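# Recalibrating the Corno, again

I still don't believe in "self-calibrating." The Julent update notes promised the arm would find its own zero after a cold start and keep it for 4,000 cycles. I logged our first drift at 400. The grip point had moved far enough that the fingers closed on the rim of a cup and left the rest of it standing there.

Munther Haddad thinks I'm being unfair, and that the base bolts were the trouble all along. Maybe. I put a wrench on all of them and one did turn, by less than I'd call loose. I tightened it, ran the self-calibration twice, and got two different answers. If the routine can't agree with itself on a bolted-down arm, I'd like to know what it's measuring.

So I went back to doing it by hand:

- Power down, wait for the brakes, wipe the wrist joint and check the seam for grit.
- Bring it up with the Julent routine switched off. (It turns itself back on after every restart. Look for the check mark.)
- Jog the gripper to the four taught points on the table, slowest speed, and write the offsets in the notebook.
- Enter the average, then run 40 picks on something soft before trying anything that can crack.

Hanan Sayegh asked why soft things first. We have a drawer of chipped bowls, Hanan.

The manual way took me most of a morning, and I won't pretend that's good. The support person wrote back that a manual offset "may reduce long-term accuracy" but didn't say compared to what. I asked for the test they ran and haven't heard anything. Tamer Nasrallah wants to pay for the Gelis mounting plate, and I've said no until someone shows me numbers from a table like ours — wood, with a bit of give in it — and not a slab of steel in a showroom.
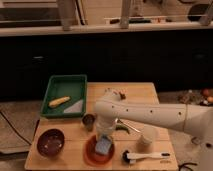

*Mansour, April*

Gripper over the blue sponge on the orange-red plate, with the corn in the green tray on the list for later. I'm holding off on the bowl. The next offset check is due at 400 cycles, and I'll post the notebook page whichever way it goes.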